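Chapter 4
What a Breakfast Costs

Last updated: April

In the town of Iddale, a man named Farina once sold breakfast from a cart outside the bus station. His prices were painted on the side of the cart, and the paint was expensive, so the prices stayed put for years. Economists have a term for this. They call it a menu cost, and they were very pleased with themselves when they came up with it.

Farina's customers had a simpler view. Eggs went up at the market, bagels went up at the bakery, and his breakfast did not. The line grew to the corner. By the second winter he was serving 137 people a morning and losing money on most of them – a popular man, and a tired one.
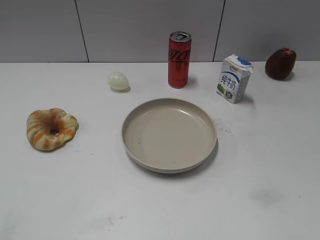 When he finally repainted, he raised everything at once, and by a lot. The line shrank to a few bus drivers and his cousin. Had he raised prices a little each spring, most of his regulars would have grumbled and paid.

This chapter is about why prices stick and what shakes them loose. We start with small sellers like Farina, then move to the grocers of Brusmont, where one store changed 1,146 shelf tags in a single month and still managed to get the milk wrong. Section 4.3 takes up wages, which stick even harder than prices, especially on the way down. You will need the supply and demand curves from Chapter 2. If you skipped Chapter 2, the curves are still there.

Key terms: menu cost, sticky price, relative price, real wage

Questions about this chapter: write to Noemi Pace, Irnitz Press
© Irnitz Press. All rights reserved. Back to top
450 shares | 4 comments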